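*5 mai 2019*

Le câblage interne d'un ordinateur de bureau n'intéresse en général que celui qui le démonte. Les fiches produit décrivent le processeur, la capacité mémoire, le volume de stockage, parfois le niveau sonore. Elles ne disent rien du trajet des faisceaux, de leur longueur, ni de l'endroit où l'excédent a été logé. Je soutiens que cette omission coûte cher et que le cheminement des câbles devrait figurer parmi les critères d'achat d'un parc, au même titre que la garantie.

L'atelier où je travaille assure la maintenance de 2,635 postes pour le compte de Prorna et de deux administrations locales. La plupart sont des tours d'un format courant, remises en état après un premier cycle d'utilisation. Une intervention type porte sur le stockage ou sur la mémoire. Dans les deux cas, l'opération elle-même est brève : une barrette se retire en écartant les clips de retenue, un disque se débranche par deux connecteurs. Le reste du temps passe à dégager l'accès.

Rahel Ortner, qui tient le registre des interventions, a relevé en novembre la durée de 200 ouvertures de boîtier. Elle distinguait le temps consacré à la pièce et le temps consacré aux câbles. Sur les machines dont les faisceaux traversaient la carte mère, le second dépassait régulièrement le premier. L'écart disparaissait sur les modèles où l'alimentation passait derrière le plateau. Le relevé n'a pas de valeur statistique générale et elle ne le prétend pas, mais il correspond à ce que chacun constate à l'établi.

La difficulté tient à trois types de liaisons qui se partagent le même volume. Les conducteurs d'alimentation sont souples mais nombreux, et leur faisceau prend la forme que lui donne le dernier collier. Le câble de données SATA est plat, assez raide dans le sens de sa largeur, et se vrille dès que la baie n'est pas dans l'axe du port. Les gaines noires qui descendent vers la carte se posent où elles peuvent, souvent en travers des emplacements mémoire.
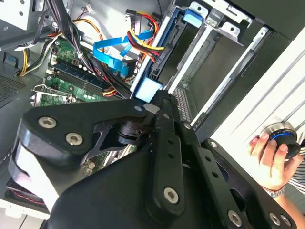
Cahiers de l'atelier, n° 5, p. 2

Un câble SATA bleu vif qui rejoint la zone du disque en se tordant, une alimentation rouge, jaune et noire à côté de lui, un faisceau noir au-dessus des emplacements DIMM : la configuration est banale. Aucun de ces passages n'est fautif au sens électrique. C'est leur superposition qui pose problème, parce qu'elle impose un ordre de démontage que rien n'indique.

On objecte souvent que la circulation de l'air est le vrai enjeu. Je n'en suis pas convaincu. Dans une tour de bureau peu chargée, quelques câbles en travers du flux modifient peu les températures, et les mesures faites chez Zwahlen sur nos propres machines n'ont pas montré d'effet exploitable. L'argument thermique vaut pour les stations de calcul. Pour le reste, il sert surtout à vendre des gaines tressées. L'argument sérieux est mécanique : un connecteur SATA supporte mal les efforts latéraux, et un faisceau trop court ou trop tendu exerce cet effort en permanence.

Waltraud Widmer défend la position inverse de la mienne sur un point. Elle estime qu'un câblage serré par des colliers est pire qu'un câblage libre, puisque le collier doit être coupé à chaque intervention puis remplacé, et qu'il ne l'est presque jamais. Elle a raison pour les colliers en nylon. Une attache auto-agrippante règle la question - à condition que le cahier des charges la mentionne, faute de quoi le fournisseur choisira le nylon.

Le dernier appel d'offres, remporté par Darenow, contenait une ligne sur la « propreté du montage interne ». La formule est inutilisable. Elle ne se mesure pas, ne se conteste pas et ne permet aucun refus à la réception. Je propose de lui substituer des exigences vérifiables boîtier ouvert :

- aucun câble au-dessus des emplacements mémoire ;
- une longueur libre suffisante pour sortir le disque de sa baie avant de le débrancher ;
- des attaches réouvrables sans outil.

Le contrôle se fait à l'œil et par un essai de dépose sur une machine prélevée dans le lot. Prirkham, notre second fournisseur, a chiffré l'adaptation : des câbles de données de deux longueurs au lieu d'une, et une étape de plus au montage. Le surcoût est modeste. Il apparaît sur la facture d'achat, alors que l'économie se répartit sur des années de maintenance, dans un autre budget. Tant que ces deux lignes seront arbitrées séparément, le câble le moins cher restera le câble de longueur unique, replié dans l'espace disponible.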